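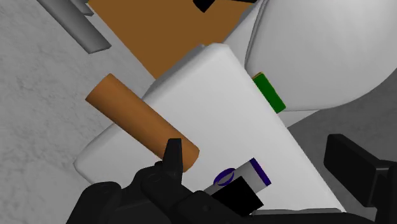
Group booking and deposit at Gulyás, Tullside branch

Posted by Flalleo

I wish to reserve the set lunch at Gulyás in Tullside for a party in May. The booking page requests a deposit for each guest, and the confirmation does not state whether the deposit is deducted from the final bill. My reference ends in 2046. Could a member who has dined there with a group advise on the procedure?

Lasport

The deposit is deducted in full, provided that the number of guests is confirmed 2 days in advance. Guests who do not attend are charged the deposit only. Please note that the set lunch ends at 3 p.m. - the kitchen does not accept orders after that time. Our party paid 112 in total, including service, and the deposit appeared as a separate line on the receipt. Members are advised to keep the confirmation message and present it on arrival.

tullside_diner

I believe it is deducted. We went for dinner, so the lunch terms may differ. The goulash was very good, although the dumplings were rather heavy. Parking behind the building is limited.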